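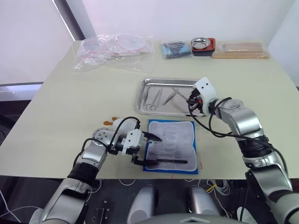
Instrument Tray Layout for a Small Procedure Table
Student project report, Stovham, January 2026
Jonalyn Samonte

1. Background

The practice room at Stovham has a set of steel trays and a drawer of mixed instruments that students lay out before skills sessions. The course handout lists what goes on the table but says very little about where. My project was to write a one-page layout that a first-year student could follow without help, and to see if people stuck to it.

I started in June with the old handout and 2 weeks of watching how other students set up. Most of them put everything in the tray in the order it came out of the drawer. Finger rings pointed both ways, and the tweezers often ended up under the scissors.

2. Materials

The table has a light top with the supplies kept in a row along the far side, next to the wall. The parts that matter for the layout are:

– one rectangular stainless steel tray with a raised rim
– one blue pad with a lighter cloth or gauze over it
– scissors, forceps and tweezers
– one scalpel handle

The tray stands in the middle of the table and the pad goes in front of it, close to the person working. I tried the pad beside the tray first and dropped that idea. Reaching sideways for every item was slow, and the tray got bumped.

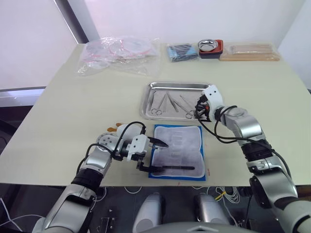 3. The layout

Ring-handled instruments go in with the rings toward the user and the tips toward the wall. Scissors sit at the two outer sides of the tray and forceps go between them. A gap should be left between neighbors so each one can be lifted by itself.

The black handle stays on the pad. It lies sideways along the lower part of the cloth, where it is easy to see. I wanted it out of the tray because it gets lost among the steel instruments, at least at first glance, and because it should always have its own spot.

The blue border of the pad is useful. If the cloth has shifted, the border looks uneven and the student can fix it before starting.

4. Problems with the tray

The floor of the tray is smooth and the instruments slide when it is moved. Long ones turn until they touch a wall, and then the next one leans on them. A thin probe is the worst for this. Thumb forceps have no rings, so students also disagreed about which way they should point.

I tested a rolled strip of gauze under the handles. It held them in place but made the tray harder to wipe out, so I left it out of the final version. The written instruction now says to put the tray down first and fill it afterward.

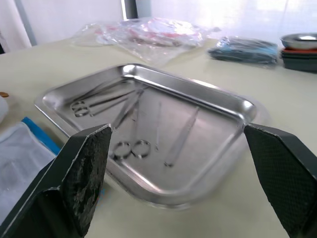
5. Trial

I ran the trial with 9 students, each doing 3 setups from the one-page sheet. The first setup was the slowest for all of them. By the last one, most had stopped looking at the sheet except to check the scalpel handle. The common mistake was tweezers left lying on the pad after use – the sheet did not say where to return them.

I added a line for that. Tweezers may rest on the pad, set diagonally above the dark instrument, but they go back to the right side of the tray before the next step.

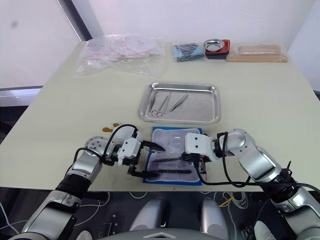 6. What I would change

The sheet needs a drawing. Mine has only text, and "tips away" was read two ways. I would also like to repeat the trial with left-handed students, as the layout puts the tweezers on the right.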